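Ticket 3737
Product: Ulura bedside heating controller
Site: Rattanakul guest house, Itosthorpe
Status: open, waiting for supplier

Problem as reported
The radiator in the back bedroom switches on by itself at 2 in the morning. The programme on the controller says off until 6. The other rooms follow their programme correctly.

What I tried first
I restarted the controller and waited one night. No change. Then I deleted the night programme and made it again from zero, with the same hours. The log still shows a start at 2:00 and a stop after 20 minutes. I also changed the batteries in the valve, although the battery sign was still full. 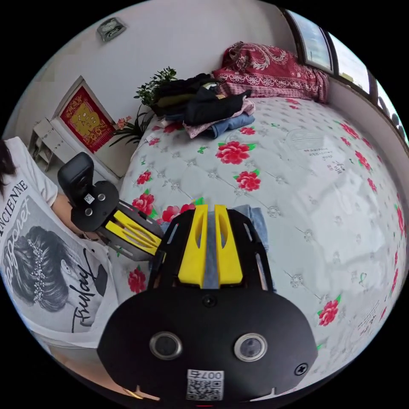 The second night I moved the temperature sensor, as the Cukia manual says that cold air from a window can wake the frost protection. Before, it was on the window sill. Now it is on the inner wall, at the side of the bed, at the height of the mattress. I left it there until morning and did not touch the controller. The start at 2:00 came again, so I think the cold air is not the cause.

Third night
I disconnected the controller from the network at 22:00. The radiator stayed off the whole night. When I connected it again, the log received a line "remote schedule, source 40". I do not find source 40 in the manual.

Questions for support
Is source 40 an old account from the previous owner? If yes, can you remove it from your side? A factory reset would also delete the settings of the other rooms, and I would like to avoid this.

Update, March
Support asked for the firmware number. Sent the same evening.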